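Research > Everyday Practice > Working Papers > Clesterham
4 min read

3.2 Folding away from home

I went into this thinking people fold clothes at home, on a bed, and that's that. Then Kirstin Purves and I started reading the 273 diary entries from Clesterham, and 69 of them were about folding somewhere else entirely - on benches, in hallways, on the back seat of a car! 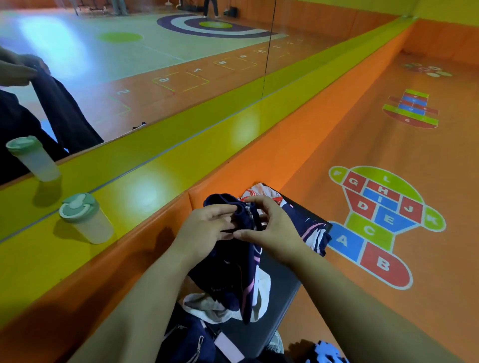

Figure 4. Folding a striped navy garment over a pile of clothes on a bench pad.

What I love in these entries is how little the missing table bothers anyone. People fold in the air, or right on top of whatever is already in the pile, and the stack gets squared up later (or it doesn't). Blandine Caron has argued that a flat surface comes first and the fold follows. I used to agree with her, but our diarists mostly wrote about their hands - where they pinched, which seam they held on to - and hardly mentioned surfaces at all.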